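Okay, small thread about the thing that has eaten my evenings since March, and I'm going to be far too excited about it. We've got a simulated arm at Falladton learning to line itself up using only the camera on its wrist. No overhead view, no depth sensor, just what the hand sees. 1/

The planner is called Olow (long story, mostly a typo). It used to plan the whole reach in one go and then follow it with its eyes shut. Fine if the world sits exactly where you think it does. A bit rubbish otherwise! 2/

New version replans while it moves. Each time round the loop it takes the latest wrist image, guesses the target's pose, and shoves the rest of the path over to match. If the guess looks daft it keeps the old path for 7 more steps and tries again. 3/

That "looks daft" check is my favourite bit of code this year and it's 19 lines long. It compares the new pose with where the last one said we'd be. Big jump, don't trust it. I spent weeks on a clever learned version first and the 19 lines beat it. 4/
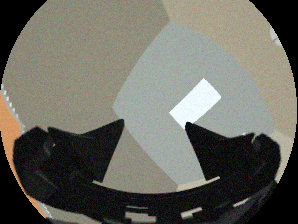 The lens model was the other big win. We'd been rendering with a perfect pinhole camera, so every straight edge came out straight, and the pose estimator got terribly spoilt. Put some proper wide-angle bend into it and the first results were awful. Retrained with the bend in and it's far steadier near the rim, where it used to wobble like mad. 5/

Same story with noise. Clean renders made it lean on tiny differences between flat colours that you'd never get from a cheap sensor. A bit of grain everywhere and it started paying attention to edges instead (hooray). 6/

Someone asked why we don't just mask out the gripper. We tried! The fingers take up a lot of the view but they're also the one thing whose position we know exactly, so they make a lovely built-in ruler. Leaving them in helped with the last bit of the approach, which is where we needed it most. 7/

Numbers, for those who like them: 1000 runs with the old planner, 1000 with the new one, same random starts for both. I'm still going through the failures by hand so I won't post a percentage yet, but the pile of new ones is much shorter and I can scroll it without sighing. 8/

What still goes wrong: pale things on pale backgrounds, mostly. If the target's far edge melts into whatever's behind it, the estimator picks a rotation that's off by a quarter turn and is extremely confident about it. The daft check catches the sudden flips. It can't do anything if the very first guess is wrong. 9/

Tooling corner! All the replays go through Tronden now, our little viewer. You can drag the time slider and see the planned path, the pose guess and the wrist image move together. I put off writing it for ages and I found three bugs on the first afternoon. One was a sign error. It's always a sign error. 10/

Next up is moving targets, then the real arm in the Cárdenas lab if we can get the delay between camera and controller down. In sim that delay is whatever I type in a config file, and I've been typing in something very kind to myself. 11/

Happy to go on about any of this in the replies, especially if you've handled that quarter-turn problem on plain boxy shapes. I've got a couple of ideas and don't fully trust either of them. 12/12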